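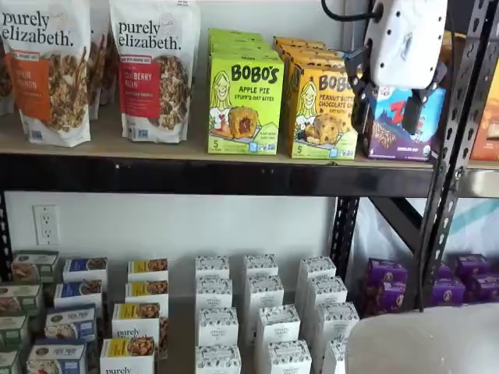 May, 4:15 pm

Ok, board cleanup, finally. I put this off for most of the month and then did the whole thing after lunch with a coffee and the door shut. Writing down what I changed so that Kulap doesn't come back from leave and think somebody broke it.

First job was the old cards. Our Masine board (still on the free plan, still slow on my laptop) had 2211 cards in it counting the archive, and search was pulling up stuff from before I even worked here. I exported everything to a CSV, put it in the shared folder under "board dump", and then deleted the archive for good. Took forever! The export leaves out comments on checklist items, so if you need one of those, ask me before you panic. I saved the Udby ones by hand.

Then templates. We had a different "new job" card for everybody, more or less, and Tibor had two of his own. I merged them into one master card with 15 checklist items. Tibor thinks that's too many and he may be right, but half of them get ticked in the first five minutes and I'd like to see a full month of it before cutting anything.
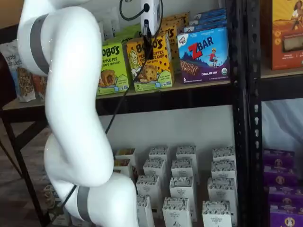 The copy button keeps the checklist and the labels but drops the due date, so you have to set that yourself every time. I tried to get around it with a rule (when a card lands in Ready, set due date to 2 days out) and it worked on the test board. On the real board it fired on every card already sitting in the list, and I got 86 emails. Sorry to everyone who's a watcher on Pruvost. Rule is off for now.

Things I tried that didn't stick:
- colors by person. Looks great, falls apart as soon as a card has more than one owner
- a "waiting" list. Cards go in and never come out
- putting the hours in the card title. Sorts badly and looks ugly
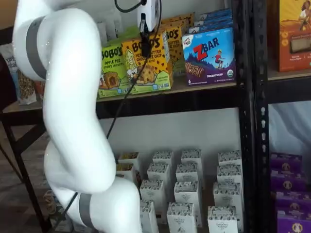

What did work was moving "waiting" to a label and adding a saved filter for it. Now I can open the filter first thing, poke whoever needs poking, and close it again. Tibor Sárközi has been doing this on the Furnumness board for ages, apparently, and never said a word. I copied his label names so the two boards match: waiting-client, waiting-us, waiting-parts. Please don't add a fourth without shouting first.

Keyboard shortcuts, for my own memory: F opens the filter, L for labels, Shift+C copies the card you're hovering over. That last one is dangerous. I made a whole pile of accidental copies of the Pruvost kickoff card before I noticed I was leaning on the keys. Cleaned up now, I think, but if you see a spare one just bin it.

Still to do:
- rename the lists so they read the same on both boards
- ask Kulap Wongsuwan if she still needs the calendar view, it's the thing that makes the page crawl
- retry the due date rule with "only on new cards" ticked (it's hidden under Advanced, which I only found at ten to four)
- write a short how-to for the master card, one page, no screenshots
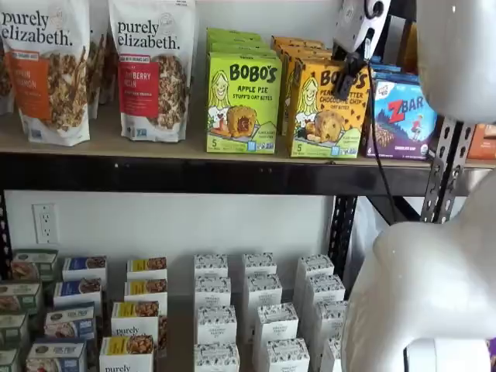

Snack shelf: purely elizabeth granola, Bobo's Apple Pie Stuff'd Oat Bites.

5:40 pm. Tried the rule again on a copy of the board with the box ticked. No emails so far. I'll leave it running on the copy overnight and look at the log in the morning before I touch the real one.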